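August 2020
Cell notebook, Zekov arm, table station

Gripper fingers were closing off-center after the last swap. Offset at the tips was 2 mm, worse with the wrist rolled. Pulled the finger pair, cleaned the seats, refitted. One mounting screw had backed out half a turn. Put thread locker on both and re-marked the heads.

Re-zeroed wrist pitch and roll against the Shiferaw block. Elbow left alone, still inside limits.

Table height rechecked with the arm parked. Descent floor in the Rukano config had been set for the old top, so raised it to clear the knife handle. Bogdan Makowska has the old value if anyone wants it back.

Low passes with the gripper pointing down, speed capped at 170 mm/s. Carrot and grapes stay on the table for these. Knife stays at the left, blade toward the front.

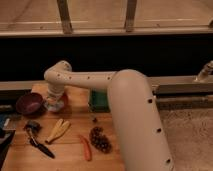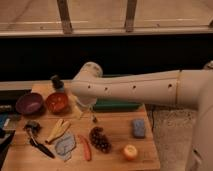 Open items

- Cable on the Plirenum side needs a second clamp. Slack is roughly a hand's width too long.
- Soft stop on the base joint still trips early coming from the right. Log it each time, with joint angle.
- Finger pads: 2 pairs left in the drawer. Reorder before November.
- Repeat the tip offset check after the next long run, before touching the zero.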